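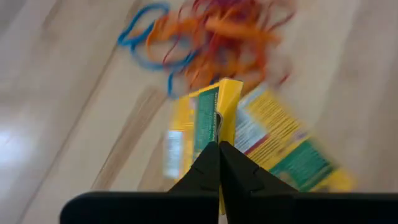
I've been trying to get the two arms to tidy up after me for most of October. The plan is simple enough on paper: a mess goes down, two baskets stand on a small white table, and the arms sort one from the other. Rubber bands are meant to go in the red basket and everything else in the black one. Card has turned out to be the easiest thing to pick up, as long as it has an edge standing proud of the floor. The yellow bit between the fingers is held upright from the grip with the tips nearly closed, and that is the grip I want every time. A flat piece is harder, and the bands are harder still.

The fingers are the third set. The first were smooth and everything slid out of them. The second had rubber pads glued on, which gripped well but came off after 36 picks and left glue on the bearings. The present ones are matte black with shallow ridges moulded into the faces. I got the shape from an old Skamex drawing and changed the taper so the tips meet before the rest does. They still flex a bit at full force, so I've set the limit lower than I'd like.

I moved everything over to the shared workshop at Prarkum when I ran out of room at home. It's a big space with good lights, and I can leave the arms bolted down overnight. The drawback is the lighting itself. The tubes on the ceiling put a bright patch on the floor, and the colour threshold I'd set at home took that patch for white card. It spent a whole Tuesday evening reaching for it. I've now raised the threshold and taken a reference shot before each run, and the problem has gone away except when someone opens the blinds.

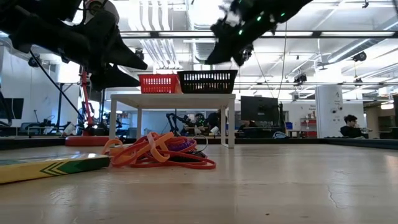
The other job was keeping the arms out of each other's way. They both want the space over the baskets, and at first I let them share it with a fixed order, left arm first. That was slow. Now each arm asks for the space, gets it if it's free, and waits to one side if it isn't. The waiting position took longer to choose than the code took to write. Too high and the elbow gets close to its joint limit, too low and the fingers catch the rim of a basket on the way past.

I run the whole lot from Igwe, which is my own control script and nothing clever. It does three things: reads the cameras, picks a target, sends the move. Logging goes to a text file. I did try Ginico for the planning and it made nicer paths, but it added a delay before each move and I couldn't find where it came from. I may go back to it.

Results from the last full session: 114 attempts, mostly on card. Most of the failures were bands. A band hooks over one finger, the fingers close on nothing, and the force reading says the grip is empty while the band is still hanging there. I've added a wrist turn before the release, which should drop it. I've only tested it on 5 bands so far and 2 of them stayed on.

Next I want to try a narrower tip on the left arm only and leave the right as it is, so I can compare them on the same pile. The tips are printed but need sanding. I also need to shorten one of the cables, as it drags when the arm goes right out to the side.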